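Tidying Sequence and Surface Care in a Shared Lounge
Project report, Household Operations module
Tiruwork Kumsa
May 2018

1. Background

The Donholm lounge is used by the residents of two floors. Items left on the seating build up between cleanings, and the cleaning itself is slowed by the need to sort them first. The project set out to write a tidying procedure that one person can follow without asking the residents where each thing belongs. Floor care and windows were outside the scope.

2. Materials

The work used the lounge seating, a Brendavex hand vacuum with the crevice nozzle, dry cotton cloths, a bowl of lukewarm water with a little mild soap, and a Joscombe storage tray for items without a known owner. Total spending was $35.27, of which $9.27 went to cloths. The vacuum was on loan from the department.

3. Procedure

3.1 Papers are removed first. Sheets and cards are lifted flat, checked on both sides for writing, and placed in the tray. No paper is thrown away during the session, even if blank.

3.2 Textiles are removed second. Each piece is picked up by hand, shaken out over the floor, and checked for small objects in the folds. Cleaning cloths go to the wash bag. Clothing and blankets go to the tray.

3.3 The seams between the back cushions and the seat are vacuumed, working from one armrest to the other. The nozzle is held at a low angle so that it does not drag on the stitching.

3.4 Smooth upholstery is wiped with a damp cloth, then with a dry one. The backrest is done before the seat. Armrests are done last, from the top of the curve down.

4. Observations

The order of 3.1 and 3.2 was reversed in the first draft, which followed the Ackah checklist used in the November project. Paper lying under cloth was then creased when the cloth was pulled away. The final version keeps paper first, with one exception: where a textile overlaps a sheet, the textile is raised with one hand and the sheet drawn out with the other.
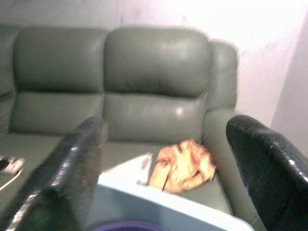 Figure 1. Crumpled cloth partly over a white sheet on the seat of the gray-green leather sofa.

Glossy leather made wiping harder to judge, as overhead light reflects from the padded parts and can be mistaken for moisture. Checking by touch was more reliable than checking by eye.

5. Remaining work

The tray has no fixed emptying date. A label with the date of collection should be added to each item before the procedure is handed over to the residents.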